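How to Put Vinyl Stickers on a Bike Frame So They Stay Put

I love a stickered-up bike. My old Grewal hardtail has so many layers on the down tube that I've forgotten what color it was from the factory, and my commuter is catching up fast! But I've also peeled plenty of sad, curled-up corners off my frames, and nearly all of them went on in a hurry. Give yourself an evening and you'll get years out of a decent vinyl sticker.

What you need

A bucket of warm water with a little dish soap
Rubbing alcohol
2 clean lint-free cloths (old T-shirts are perfect)
Masking tape
A hair dryer
A plastic card with a smooth edge
A spray bottle with water and one small drop of dish soap, for big stickers only

Step 1: Wash the frame

Wash the whole tube, well past the spot where the sticker is going. Chain lube travels farther than you'd think, especially on the seat stays. Rinse and let it dry all the way. I usually wash after dinner and come back to it the next morning.
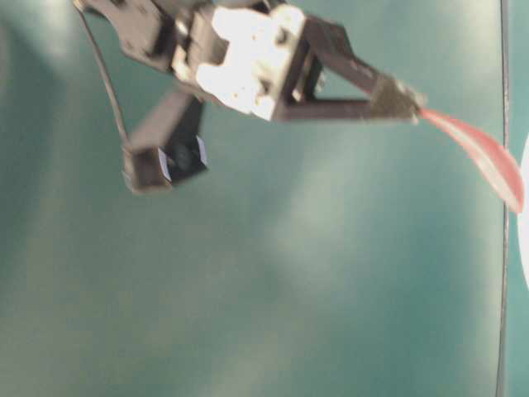
Gripper with white mounting block

Step 2: Wipe with alcohol

Dampen a cloth and wipe in one direction, then flip to a clean side and do it again. If you've ever used a spray wax or frame polish, do this part twice. Test a hidden spot first on matte paint (under the bottom bracket is good), because some matte finishes go shiny when you rub them. Once the tube is clean, keep your fingers off it.

Step 3: Tape it up and stand back

Leave the backing on and hold the sticker in place with masking tape. Now walk across the room and look at it. Get on the bike and look down at it too! A logo that looks straight from the side can look drunk from the saddle. Check that it clears your cable clips, bottle cage bolts and any spot where a bag strap rubs. My first Millonlow sticker lasted one ride under a frame bag strap, and I'm still a little sore about it.

Step 4: Hinge and stick

Run a strip of tape down the middle of the sticker so it works as a hinge. Lift one half, peel the backing off that half and cut the backing away. Lay the vinyl down slowly from the hinge outward, pressing with the card as you go. Pull the tape, then do the other half the same way.

For anything longer than your hand, mist the tube lightly first. The sticker will slide a bit so you can nudge it, and then you squeegee the water out from the center. Skip the water for paper stickers, obviously.

Step 5: Warm the edges

Set the hair dryer on medium and keep it moving. When the vinyl feels soft, press the edges down with your thumb, and give the corners extra time. Tight curves like the head tube need this most. If you see a wrinkle, warm it, lift that part gently and lay it back down.

Square corners catch on everything, so I snip mine round with nail scissors before I start. It takes a minute and looks great.

Step 6: Leave it alone

Keep the bike dry and indoors overnight, and hold off on washing it for 5 days. After that, treat it like the rest of the paint, but keep the pressure washer away from the edges.

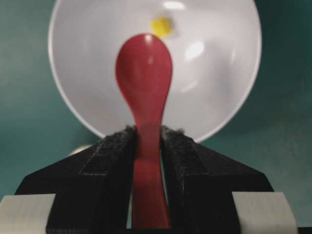
Getting an old one off is the same job backward. Warm it up, start a corner with your fingernail and pull low and slow, almost flat against the tube. Leftover glue comes up with alcohol and some patience. Then you've got a nice clean patch of frame, and I've got a Gruda sticker in the drawer that would fit mine perfectly!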